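Plarnuvbridge: pricing and save data in a small PC puzzle game
Kwesi Mensah and Nicanor Prieto
4 min read

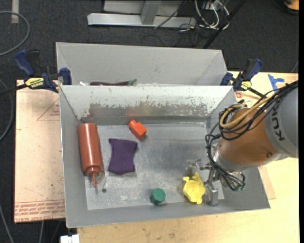 Our project was a short inventory puzzle game for PC, working title Plarnuvbridge, and this report covers two things — how we set the price and how we fixed the save files. You play a clerk at a lost property office called Wostley and sort odd items into the right trays before closing. Item art came late, so we kept the list boring on purpose: a squeeze bottle, a piece of purple cloth, an orange-red block, all stuff that can share one gray metal bin and still be told apart at thumbnail size. Shape first, color second. Levels run short.

Pricing. We asked classmates and people on the Jastance forum what they would pay, 204 replies in total. Most picked the lowest option, no surprise. A smaller group said they'd pay more if there was a level editor. We don't have one. Went with the low price and a free demo of 6 levels. Regional prices we left on the store defaults, should of looked at that earlier.

Save files. First version wrote the whole level on every move. Worked fine on Kwesi's desktop, stuttered badly on the lab machines. Nicanor rewrote it to store moves only, capped at 1000 per level, and replay them on load. Average save went down to 619 bytes. Loading is a bit slower on the long levels but no tester complained.

Problems. Controller support is half done — menus work, dragging doesnt. Sound is placeholder except the closing bell. The tutorial got rewritten the night before the demo and still skips the undo button.

Next: finish controller input, then send a build to Verbruggen for feedback on the store page. Level editor only if there's time in December.

Contact | © 2022 Kwesi Mensah, Nicanor Prieto | Back to top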